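레지던스에서 보낸 엿새, 그리고 세탁기 이야기

5월에 출장 겸 휴가로 6박을 다녀왔어요. 원래는 늘 가던 호텔을 잡으려다가, 예전 직장 동료였던 데니스 헤이우드가 하도 권해서 이번엔 비워트 레지던스로 정했답니다. 방에 주방이 딸려 있고 세탁기까지 있다는 말에 제가 그만 홀랑 넘어갔지 뭐예요. 짐 싸는 걸 워낙 싫어하는 사람이라 빨래만 할 수 있으면 옷을 반만 가져가도 되잖아요!

체크인은 화요일 밤 늦게 했는데, 프런트 직원분이 졸린 기색도 없이 맞아 주셔서 마음이 탁 놓였어요. 방은 원베드룸이었고, 30제곱미터라고 적혀 있길래 좁으려나 걱정했는데 혼자 지내기에는 넉넉하더라고요. 창문이 안뜰 쪽이라 전망은 별로 기대할 게 없었지만 대신 밤에 정말 조용했어요. 저는 전망보다 잠이 중요한 나이가 되어서(슬프게도요) 오히려 고마웠습니다.

주방은 기대보다 훨씬 자주 썼어요. 첫날 아침에 근처 시장에서 달걀이랑 토마토, 이름 모를 초록 채소를 사다가 볶아 먹었는데 그게 어찌나 맛있던지, 그 뒤로 조식 뷔페는 한 번도 안 갔네요. 칼이 좀 무딘 것만 빼면 그릇도 냄비도 부족한 게 없었어요.

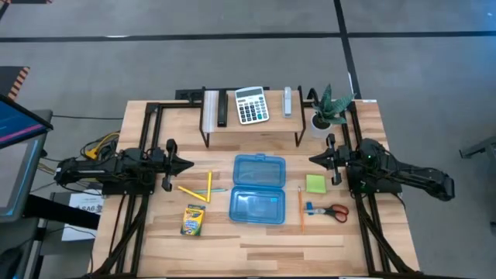
그런데 세탁기는 좀 애를 먹었어요. 건조까지 한 번에 되는 기계인데 표준 코스로 돌리면 97분이 걸린다고 뜨거든요. 다 끝나고 꺼내 보니 티셔츠는 멀쩡한데 청바지는 아직 축축해서, 결국 의자 2개에 걸쳐 놓고 잤습니다. 다음 날 프런트에 물어봤더니 빨래를 절반만 넣으라고 하시더라고요. 그렇게 하니까 정말 잘 말랐어요. 안내문에 한 줄만 써 두셨으면 좋았을 텐데요.

청소는 매일이 아니라 중간에 한 번만 들어오는 방식이에요. 호텔처럼 매일 새 수건을 기대하시는 분은 예약할 때 미리 말씀하시는 게 좋겠어요. 저는 누가 들어오지 않는 게 편해서 책이랑 옷을 마음껏 늘어놓고 지냈지만요.

마지막 날엔 남은 쌀과 소금을 어떻게 해야 하나 한참 고민하다가 쌀만 가방에 넣어 왔어요. 다음번엔 엄마를 모시고 투베드룸에 가 볼까 하는데, 혹시 비워트 투베드룸에 묵어 보신 분 계시면 욕실이 두 개인지 댓글로 좀 알려 주세요. 홈페이지를 아무리 봐도 그 얘기가 없네요.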